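I'd been promised coffee, and I got it, though Afia Ackah made it herself with a kettle and a teaspoon. "Everyone asks if the robot does the drinks," she said. "It doesn't. It does the bit after the drinks, which is the bit I hate."

Afia runs Abugri, the firm behind Iris, a two-armed kitchen helper you rent by the month. I've been reading their leaflets since December and I wanted to know if it was any good before I told you lot to spend money on it. So I took the train up, sat in their back kitchen for most of a morning and asked rude questions.

My first was about the price. Iris costs 150 pounds a month, and you have to sign up for a year. That's a lot for something that puts plates away, isn't it? Afia didn't flinch. "It is if you live on your own and own one bowl. We don't sell to that person. We sell to small offices, guest houses, people who've got cups coming back all day long and somebody who's meant to be doing another job dealing with them."

One of those customers is Biljana Hodžić, who has a guest house with a shared kitchen and who very kindly rang in while I was there. She's had Iris for 19 weeks. "I was ready to send it back after the first fortnight," she told me, and I could hear somebody clattering about behind her. "It kept stopping. It would pick up a saucer, think about it, put it down again. Arnel came out and moved the whole thing a hand's width to the left and it's been good since then. Slow! But good."

Arnel Ocampo is the fitter, and he was sitting across the table from me eating a satsuma. He laughed at the saucer story (I gather he's heard it before). "People put it where it looks nice," he said. "It needs to be where it can reach. I'd say most of my visits are furniture removal."

I asked him how slow is slow. He said a full load of mixed crockery takes Iris 40 minutes to put away, and that he could do it in a tenth of that with the radio on. "But I'd have to be there, wouldn't I? You set it off before you go to bed."

What about breakages? This is the one my readers write in about, and Arnel went a bit quiet, which I liked him for. Thin wine glasses are still a no. Anything with a greasy handle is a risk. Saucepan lids with very small knobs are hard going, and he'd rather you kept those out of it for now. Ordinary plates and mugs he's happy with - "happy enough to let it loose on my mum's," as he put it. The rental covers 2 broken items a month, and after that you're on your own. I think that's mean and I said so. Afia wrote something down.

She was less keen to talk about Beltex, who sell a cheaper one-armed machine and have been busy telling everybody that one arm will do. I pushed a bit. "One arm's fine for lifting," she said in the end. "Try holding a rack steady and getting a plate out of it with one hand. Go home and try it." I did go home and try it, and it's annoying, but you can do it. Make of that what you like.

The thing I came away liking most was how you teach it where things live. You move the arms through the job yourself a few times, plate by plate, and after that Iris has a go while you watch. Biljana's teenage son did theirs in an evening. If you change your shelves about, you do it again, and Arnel says people forget this and then ring him.

Would I have one? I've got a small kitchen and two clumsy cats, so no. But if I had Biljana's washing up I'd be asking for a trial month, and Afia says they do those if you ring up and ask nicely.

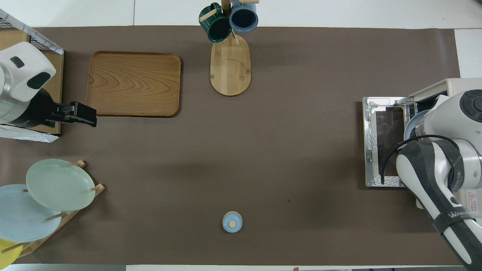 Can I try Iris before signing up for the year?
Ring Abugri and ask for a trial month. It isn't in the leaflet, but Afia told me they'll arrange one.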